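关于我们

Nandau 是一家做机器人软件的公司,不生产机械臂,也不卖夹爪。我们写的是控制、感知、任务规划这几层代码,以及让工程师能在现场调试它们的工具。公司成立时只有2个人,第一份合同是给 Urombridge 的装配线改写轨迹插补模块,原来的模块在双臂同时运动时会出现周期性抖动。那份合同做完以后,客户把标定和碰撞检测也交给了我们,业务就是从那里开始的。

目前公司有36名员工,大部分是软件工程师。办公室分两层,楼上写代码,楼下是测试间。

我们在做什么

控制。双臂控制器是我们维护时间最长的产品,内部代号 Stultix,后来就用作正式名称。它负责关节级伺服指令的下发、双臂时间同步、力矩限幅和急停逻辑。两条手臂共用一个时钟,任何一侧丢帧,另一侧会在下一个控制周期内减速停住。Stultix 不绑定硬件,换一种机械臂时需要重写的只有驱动层,运动学参数从配置文件读入。

感知。感知部分处理腕部相机和固定相机的图像,输出物体的位姿和置信度。我们不追求识别的种类多,客户的工位上通常就那么几样东西,要紧的是位姿在手臂遮挡、光线变化和背景杂乱时不要跳。置信度低于阈值时,系统会要求换一个视角再看一次,不会硬抓。阈值由客户自己定,默认值偏保守。

规划。规划器接收任务描述和当前的场景模型,给出两条手臂各自的动作序列。双臂的难处在于共享空间:一条手臂伸到桌子中间时,另一条要么等,要么绕。早期版本一律让路,节拍很难看。现在的版本会提前估计占用时间,能并行的尽量并行。

工具。包括标定向导、日志回放、仿真对比和一个命令行诊断程序。回放工具可以把关节曲线、图像和规划器的决策放在同一条时间轴上,拖动时三者同步。很多客户买的是控制器,日常用得最多的却是回放。

测试间

楼下的测试工位按同一套规格搭建:两条机械臂装在桌子前沿的导轨上,桌面放待抓取的小件。墙板用了花纹很密的图案,分割算法在纯色背景上得分都不低,换到这种背景上差别才看得出来。小件以积木、方块和螺栓为主,尺寸小,摆放时常常挨在一起,对位姿估计和夹爪进近方向都是考验。 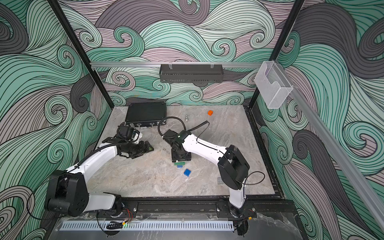 Benavides 的意见是,规划器给出的动作顺序应当让现场的人看得懂,如果操作员不明白左臂为什么在等,他就会去按急停,再好的算法也没有用。这条意见写进了产品要求。现在规划器每做一次等待或绕行,都会在界面上留下一行说明,写清楚在等哪条手臂、等哪段空间释放。说明文字可以由客户改成自己工厂习惯的说法。

每个版本在发布之前要在测试间完成2000次抓放,其中一部分由脚本随机改变物体的摆放,另一部分复现客户报告过的失败情形。失败的记录全部保留,不做筛选。版本说明里会列出未解决的问题,包括我们暂时不打算解决的。

我们怎么工作

项目一般从一次现场走访开始。工程师到客户的工位上看节拍、看线缆走向、看相机能装在哪里,回来以后写一份书面评估。评估里会写明哪些事情软件能做,哪些需要先改夹具或者灯光。有的项目到这一步就结束了,改一下夹具就够用,不需要我们的控制器。

确定要做的项目,先在测试间搭出近似的工位,把任务跑通,再去现场部署。部署阶段由写代码的人到场,我们没有单独的实施团队。交付之后提供10个工作日的驻场支持,之后转为远程。客户的图像和日志默认存放在客户自己的服务器上,需要我们协助分析时,由客户导出指定的时间段。

代码评审对所有人适用,包括公司创始人提交的代码。涉及急停和限幅的改动需要两人签字,并在实机上重跑全部安全用例,不接受只有仿真结果的提交。

接口与兼容

Stultix 提供 C++ 和 Python 两套接口,功能一致,实时部分只能通过 C++ 调用。配置文件为纯文本,可以放进版本管理。旧版配置可用转换脚本升级,转换前会生成备份。感知模块和规划器可以单独购买,也可以接入客户已有的控制器,前提是对方能提供带时间戳的关节状态。接口文档随安装包一起提供,中英文各一份,两者有出入时以中文版为准。

招聘

长期招聘运动控制、三维视觉和开发工具方向的工程师。面试包括一次代码阅读和一次上机调试,上机调试在测试间进行,题目是我们以前真实遇到过的故障。不要求有机器人行业经验,但要愿意出差。每年3月接收实习生,实习生参与正式项目,有固定的指导工程师。

联系

业务咨询和技术支持请使用网站上的联系表单,并注明所用机械臂型号和控制器版本。需要到测试间参观或试跑自己的工件,请提前预约,工件可以先寄过来。

本页更新于 8/25/20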